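Progress Report to the Clukmont Fund: Acoustic Music Transcription and Session Program
July
By Paula Enache

Work in this period covered transcription, recording and the monthly sessions at Flesivthorpe. Spending is within the approved budget, and one item is behind schedule.

Transcription. The Medina collection contains 413 handwritten tunes, mostly for fiddle and mandolin. As of this report, 195 have been entered in standard notation with mandolin tablature. Radu Husar checks each entry against the manuscript before it is released. The main source of delay is key signatures: the copyist often left them out after the first tune on a page, and the mode has to be worked out from the cadence. Where two readings are possible we print both — the alternate goes in a footnote.

Recording. Ovidiu Dobre and Ningsih Sinaga have recorded 40 tunes as guitar and mandolin duets. Each is played twice, once at practice speed and once at dance speed, with one microphone per instrument. Tuning is to A440 throughout. Six tracks were rejected for string noise in the low register and will be done again with the guitar moved farther from the microphone.

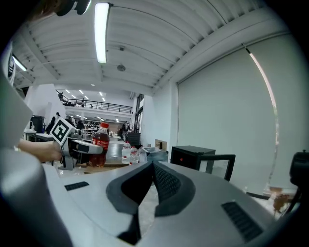

The rejected tracks do not affect the release of the first set, which uses 30 of the accepted recordings. Notes for that set are written and have been sent to Volodymyr Lytvynenko for proofreading. He has asked that chord symbols be left off the slow airs, where the manuscript gives no harmony, and we have agreed.

Sessions. Three sessions were held. Players worked from printed sheets for the first hour and by ear for the second. The sheets were too small to read from a shared stand, so the staff size has been increased and most tunes now take a full page. Printing costs will rise slightly in the next period.

Behind schedule. The tune index was due with this report. Sorting by title is complete, but sorting by opening notes is not — tunes with pickup measures were entered in two different ways and must be made uniform first. Sternemer, which hosts the index, has moved our upload date to the end of the next period. No additional funds are requested for this work.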